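Table 2, Tretura tableware set
May, started 9:40

Carried on with the backdrop and surface check for the tableware set. Room is the small one at Hakden, blinds down, ceiling lights on, no lamp on the table side. Stijn Verstraete was in for the first hour and did the curtain with me. Cor Verschueren has the key to the store cupboard until the end of the month, so anything in the cupboard goes through him.

Curtain first. The black fabric from Aerts is the 300 gram weight and hangs better than the thin one, which let the wall through in bright patches. It still has creases from being folded in the box. Steamed the lower half, left the upper half alone as it is over head height and the steamer hose is short. Bottom hem is left long and falls behind the table. Where it rests against the far edge the green no longer looks like a straight line, it wanders a bit at the left and towards the middle. Stijn wanted it pinned back. I would leave it for now - pins pull the fabric into new folds and those show up more than the edge does. To be decided when both of us have looked at it again after lunch.

The curtain ends at the aluminium frame on the right, so there is light grey showing past it at that corner. A second width would close it. Asked Aerts for a price on one more length, same roll if they still have it, because two blacks side by side will not match.

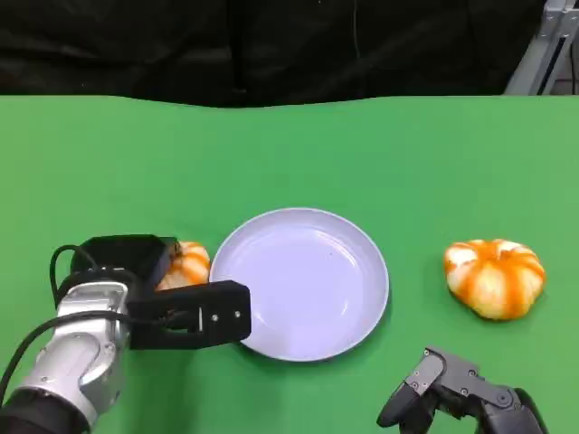

Green top next. Wiped it down with water and a drop of washing-up liquid, dried with the lint-free cloths. Do not use the spray cleaner from Drenum on it again. It leaves a shine in the wiping direction, and last time it took three goes with plain water to get the matte finish back. There is a slightly paler band at the far right. Checked whether it was residue: wiped that part separately, no change. Moved a sheet of card about over it and the band went with the light, so it is the ceiling fitting and not the surface. Nothing to clean. Could be dealt with by switching off the end fitting, but that one is on the same switch as the corridor side.

Surface level checked with the long spirit level, front to back and left to right. Good enough for plates. The small round items still creep if they are put down on their side.

Props. The plate stays on the set. The small striped pumpkin, orange and white, is the one with the label TR-29 in the props list. It had been entered under "fruit" and also under "seasonal", so it was being looked for in two boxes. Now under "decorative" only. It is light for its size and wants to be set down gently or it turns. Stijn asked whether it should go back in the cupboard in spring. I see no reason for that, the set calls for mixed shapes and the stripes are useful against a plain green.

Props list after today's tidy stands at 38 lines. Two duplicate entries removed, the pumpkin and a saucer. The saucer has a chip in the rim and goes to the workshop shelf for holding screws.

14:15. Looked at the far edge again with Stijn. Agreed no pins. He will sew a strip of curtain weight into the hem instead, which should pull it down straight behind the table. Needs the curtain off for an hour, so best done when the room is not booked.

Open points:
Price for extra curtain width, Aerts - me
Weight in hem - Stijn
Get the upper half steamed, borrow the longer hose - Cor knows where it is
Put a note on the Drenum bottle: not for the green tops
Ask about separate switching for the end fitting, low priority

Steamer emptied and left open to dry on the windowsill.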